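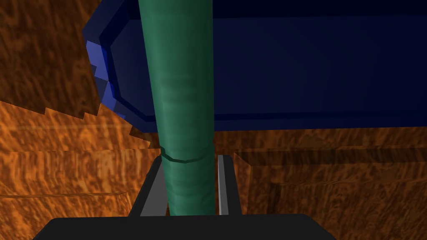
A green cylinder with a thin dark groove running around it.

Drink bottle deposits and "eco" bottles: your questions

Do reusable bottles really save money?
Sometimes. If you buy bottled water every day, almost any refillable bottle pays for itself fast. If you mostly drink from the tap at home, you were never spending the money in the first place, and a $70 bottle is just a $70 bottle. Be wary of any savings calculator that assumes you buy three waters a day. Have you ever met that person?

The Miltomell label says "lasts for 2,000 refills." Is that true?
We asked how they got that number and were sent a brochure with the same number in it. Maybe there's a test behind it. Until we see one, treat it as advertising.

What does "plant-based" mean on a bottle?
Less than you'd hope. It can mean that part of the plastic was made from plants. It doesn't tell you how much, and it doesn't mean the bottle will break down in your compost. Look for a percentage and a named standard. If you find neither, ask the seller in writing.

Is a bottle that says "recyclable" going to be recycled?
Only if your local program takes it. Check the list your town or hauler puts out. Colored plastics, mixed materials and attached lids are where people get caught.

Should I pay extra for the Grultow filter lid?
Ask what it filters. "Fresher taste" is a claim about taste. If you're worried about lead or anything else in your water, get the water tested first, then look for a filter certified for that particular problem. Add up the replacement filters too, as they can cost more than the lid did.

Do I have to hand-wash it?
Follow the maker's instructions for the body. Lids and seals are where the smell starts, so take them apart if they come apart. We haven't seen any reason to buy special cleaning tablets when dish soap and a brush are on the counter.

Can I keep juice or milk in it?
You can, but rinse it the same day. Claims that a coating "resists bacteria" don't change that.

Plellex offers a lifetime warranty. Whose lifetime?
Good question. In the copy we read, it's the "expected product lifetime," and the company decides what that is. You also pay shipping both ways. Save your receipt and don't expect much.

Who writes these answers?
Consolacion Espiritu, for the Hutchins shopping newsletter. We buy what we review and take no free samples. Corrections are welcome, especially from companies that can show us their test results.

Last updated Wednesday, December 27, 2023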